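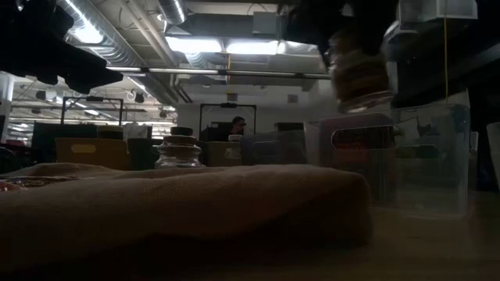
Girth length, again

dusty_latigo
2021-11-13
My gelding went from a 30 girth to needing more hole than I own. Do I buy a 32 or blame the Nistport pasture?

Cemport_Kate
Blame the pasture, buy the girth. Mine gains every May and I've quit arguing with him.

halfhalt13
Disagree. Going up 2 inches puts the buckles right under your leg. Check whether he's puffing up first. Walk him, then tighten.

dusty_latigo
Walked him. He puffed at a walk.

oldbaytack
Get an extender from the Drastoscombe tack swap. I paid 13 bucks.

halfhalt13
Extenders are how people end up with a lump under the knee and a opinion about it.

oldbaytack
I've had the lump for years, we get along fine.

dusty_latigo
Ordered the 32. He's on a diet too, but I haven't told him.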